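Stultside Home Notes
How to care for a polished marble-pattern floor

Most of the questions we get at Stultside about marble-pattern floors are about dullness. The floor looked good when it went down and a year later it has a grey film on it, worst by the door and along the walking line through the room. In nearly every case the film is old cleaning product and the floor underneath is fine.

These instructions are for polished tiles with a printed or natural grey marble pattern. If you have unsealed stone, ask the supplier first.

What you need

A soft broom or a vacuum with the brush head down
Two buckets
A flat microfibre mop and a spare pad
A pH-neutral floor cleaner (we use the one Bellamy sells by the bottle)
Old towels
Felt pads for furniture legs

Step 1. Clear the floor

Pick up anything small first: shoes, cups, toys, pictures that have been stood against the wall and never hung. Go along the skirting as well as the middle of the room. Small round things such as beads, corks and balls should go straight into a cup or tub. They roll a long way on a polished floor and are easy to tread on.

Light side tables can be lifted out into the hall. Take things off the lower shelf before you lift. Don't drag anything, even a short distance. Grit caught under a metal leg will leave a line in the polish that no cleaner will take out.

Step 2. Sweep, then vacuum

Sweep towards the door, then vacuum the edges. Go under low benches and racks, where the dust collects. Do this properly even if the floor looks clean, as a wet mop turns dust into smears.

Step 3. Wash

Fill one bucket with warm water and cleaner at the strength on the bottle. Fill the other with plain water for rinsing the mop. Wring the pad until it no longer drips. Start at the far wall and work backwards in overlapping strips. Change the rinse water when you can't see the bottom of the bucket.

Don't use vinegar, lemon or bathroom limescale remover. Real marble will etch, and on printed tiles the grout suffers.

Step 4. Rinse and dry

Put on the clean pad and go over the floor again with plain water. Then dry it with a towel. This is the step people leave out, and it makes the most difference to the shine. Look along the floor towards a window to check for streaks.

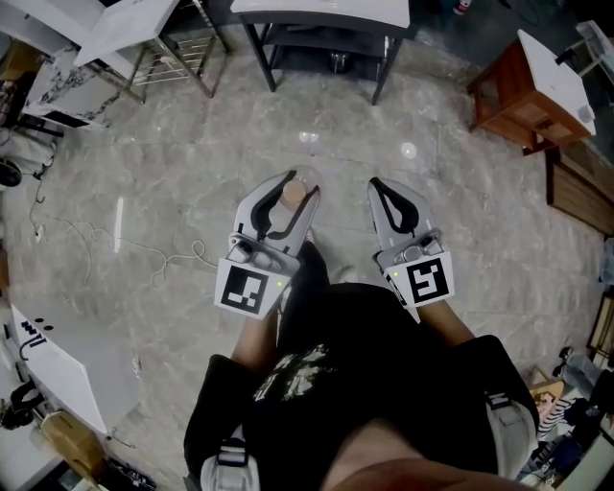 Before any furniture goes back, turn each piece over and look at the feet. Thin metal legs need a felt pad on every one, cut slightly smaller than the foot so that it doesn't pick up fluff. Wooden legs should be wiped and left to dry before the pads are stuck on. Press each pad for a minute and leave it overnight if you can.

Set the pieces down flat. Our branch in Tusholm keeps felt pads in brown, black and white, and Sarkville can order them.

How often

Sweep every day or two. Wash once a week in a living room, less in a spare room.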